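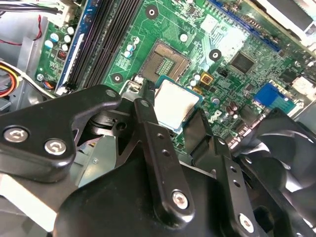 Our group of seven visited the open day at Skosto in January, and the processor station was the place where most of us stayed longest. Skosto repairs and refits used office computers, and the hall in Plalness has been open to visitors only two times before. At this station the arm puts a processor into the board while the board is already in its metal case. The black gripper holds the chip by its sides, silver lid up, a little tilted just below the empty socket, and the socket lever is standing raised. There is not much free space in there, with the fan on one side and the memory slots on the other.

Elli Halonen guided us and answered questions for 30 minutes, which was more than the program promised. She told us that the pins in the socket are the expensive part of the lesson. During the first month they damaged 50 boards, all of them scrap boards bought for practice. Now the arm goes down very slowly – my colleague Deepak Negi said that he would do it faster by hand, and Elli agreed with him.

After coffee we saw the packing line and a short talk by Valter Sjögren about spare parts. The talk was hard to hear because of the compressors. I would have liked more time for the testing room, where we could only look through the window.

For those who plan to go: the bus from Grakudthorpe stops 2 km from the gate, and closed shoes are required. The next open day is not decided yet, but you can leave your address at the reception.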